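Grirkwood Two-Arm Counter Cell
Section 4: Setting up at a kitchen counter

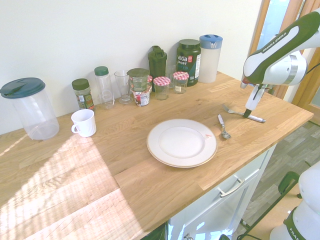 Read this section before you roll the stand up to the counter. It covers placing the stand, setting the arm height, checking the grippers and running the first slow pick. Section 3 covers unpacking and power, and must be finished first.

The steps were written for the Powell stand. If you have the older Movero stand, the order is the same but the floor locks are worked by hand screws and take longer to set.

4.1 Before you start

You will need the 5 mm hex key, the spirit level from the tool roll, a tape measure and a soft dry cloth. Two people are needed to move the stand once the arms are fitted.

CAUTION: Keep the emergency stop within reach of the person at the counter, not only the person at the screen.

4.2 Placing the stand

1. Fold both arms to the travel position and fit the transport straps.

2. Roll the stand to the end of the counter. Stop when the gap between the stand and the cabinet face is 217 mm, measured at floor level.

3. Open any drawer or door near the stand and check that it clears the frame. Close it again before going on.

4. Press down the floor locks, back pair first.

5. Lay the level across the top plate in both directions. Adjust the feet until the bubble sits between the lines.

Note: Plank and tile floors can have a lip at the seams. If a foot lands on a seam, move the whole stand sideways. Do not pack the foot with card.

4.3 Setting the height

1. Remove the straps. Keep hands clear of the elbow joints.

2. Slacken the column clamp and raise the top plate until it is 323 mm above the worktop. Tighten the clamp fully.

3. Power up and move each arm by hand guiding over the counter, as far as the back wall. The elbow should not touch the wall at any point.

4. Save the position as COUNTER HOME in the Cirden panel.

If the arm stops short of the back row of jars and bottles, leave the height alone and go back to 4.2. Nearly always the stand is too far out.

4.4 Checking the grippers

1. Open and close each gripper fully, twice. Movement should be even on both sides.

2. Wipe the fingertips with the dry cloth. Do not use washing-up liquid - it leaves a film and thin cutlery will slide.

3. Look for cuts or flat spots on the fingertips. Replace them as a pair.

4. Set the grip force to 2 on the panel scale for cutlery. Tall plastic containers have their own setting, given in Section 6.

4.5 First slow pick

1. Lay a fork flat on the counter, clear of the plate. Leave the other arm at COUNTER HOME.

2. Select SLOW and lower the gripper until the fingertips are either side of the handle. They must not press on the wood.

3. Close, lift a hand's width, wait, and put the fork back down.

4. If the fork turns in the grip, move the pick point towards the middle of its length and try again.

CAUTION: Bright sun on a pale worktop can upset the camera's view of shiny cutlery. Draw a blind or wait until the light has moved before changing any camera settings. A setting made in full sun will be wrong by evening.

4.6 Finishing

Return both arms to COUNTER HOME and write the gap and height in the cell log. Re-check the floor locks after the first hour of running, then at each monthly service.

Section checked by Eleri Kemeys. Stand measurements by Iolo Humphreys, revised January.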